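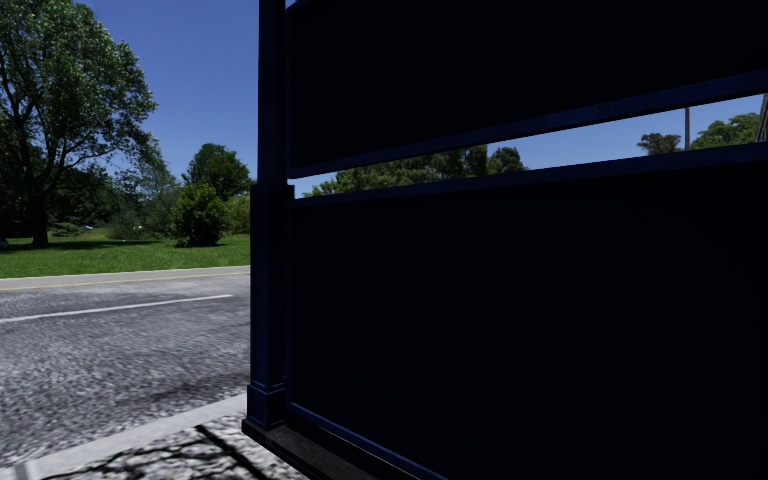
Unit 4: Chores outdoors
Course handout, Service Machines and Everyday Work
Instructor: Nadhirah Nair
Lab sections: Salim Makori, Kelechi Aliyu

Read this before the lab. Bring the worksheet from Unit 3, even if you did not finish it.

4.1 What we mean by a chore

In this course a chore is a job that a person with no special training can do after being told once. Folding towels is a chore. So is wiping down a panel by the road, sweeping leaves off a pavement, or restocking a shelf in a shop. Repairing a washing machine is not a chore, and we leave it out.

The question for the unit is whether a machine can do the job yet. "Can do" means it does the whole job, at a useful speed, without a person standing by. Most published results meet one of these conditions. Some meet two. When you read a report, write down which ones.

4.2 Indoor and outdoor work

Unit 3 covered floors and kitchens. Floors are the one household job where machines are in common use, and even there someone has to pick up the socks first. Shop floors are easier in some ways. The lighting stays the same, the aisles are straight, and the owner can move things to suit the machine.

Outdoors you lose most of that. Sunlight changes during the job. Shadows of twigs can look like cracks or dirt. A dark, plain surface gives a camera very little to hold on to, so the machine may know that something is there and still be unsure how far away it is. Keep this in mind for the exercise in 4.4.

4.3 The Weltar wiping trial

The Weltar cart carries one arm with a flat cleaning pad. It was tested on outdoor panels in simulation first and then in a yard. In simulation it finished 28 of 30 runs. In the yard it finished 19 of 39. The pad and the path planner were the same in both.

Most of the failed yard runs stopped at an edge: a post, a rail, or the base where the panel meets the ground. The middle of the panel was rarely a problem. A person wiping the same panel does the edges by feel and hardly looks at them. The cart had no good sense of touch, so it slowed down, backed off, and in the end asked for help.

Compare this with the Zosura shelf robot from Unit 2, which also did well in the open and badly in corners. 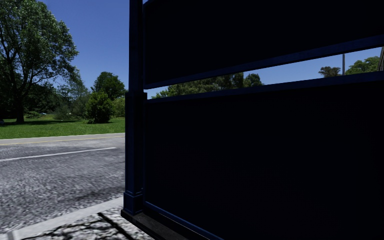
Lasen, Aug 15, 2022

4.4 Lab exercise

Work in pairs. The street scene is a rendered one, and the job is to wipe the two large dark panels on the side facing you. Do not run anything yet. Plan on paper.

Mark where the pad can travel flat. Then mark the places where it cannot: the rails on either side of the gap, the post, and the ledge at the bottom. The gap needs its own note. A depth sensor pointed there may return the treetops far behind it, and a planner that averages the readings will put a surface where there is none.

Next, decide where the cart stands. The kerb is close, and the road beyond it counts as off limits for this exercise. If your plan needs the cart in the road, say so and mark the job as not done.

Last, write down what a person would do differently. Be plain about it. "Would use a rag and reach around the post" is a fine answer.

4.5 Reading

Laimutė Mägi, "Edges and Corners," course reader, chapter 6.
Čestmír Koubek, notes on the Onyeka sweeper. The second half is about wet leaves - skip it unless you picked sweeping for your project.

Plans go to your lab section leader at the start of the next meeting. One sheet per pair, both names on it.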